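Clillalia Yellow Charm Keyring

I do love a keyring that jingles! The Clillalia charm is a blocky little thing in pale yellow, with a split ring and a tiny bell, and I've had mine on my school bag since August.

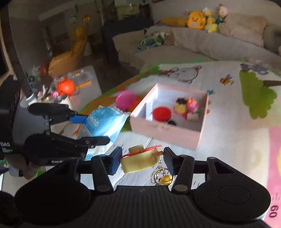
Yellow charm with thin red strap, silver ring and gold bell

It's light enough for a coat zip — my niece Cadi has hers there and I can hear her coming down the stairs. The bell is small, so keep it away from under-fours. £7 each, or £29 for a set of 4 mixed colours.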